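Final Report: Can A Robot Do My Chores Yet?
Ododia Lab Section, December

Short answer: some of them. Slowly.

Our question was if a cheap arm can do towel folding well enough that you'd want one at home. Group picked towels becuase everybody has them and they don't break. Hard part is cloth never lands the same way twice.

Method. Teleop demos first, 300 total, then trained overnight with the Stotico code. 22 test folds. Same table, one towel at a time, shake it out between runs.

Results. First fold mostly ok. Second fold bad, the jaws grab two layers or none. Corners that bunch up are the worst, it keeps going back to the same spot. A person is done way before it even picks a corner.

Shop floor is a diffrent story, stiff parts in known places, we think that's doable now. Laundry no.

Next time: more demos (800 would be nice), better lighting, start wiring earlier.
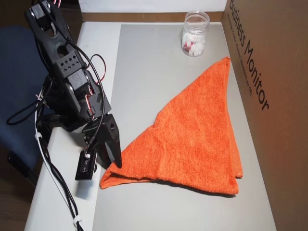

Fig. 1. Gripper over the folded orange towel, lower left corner bunched.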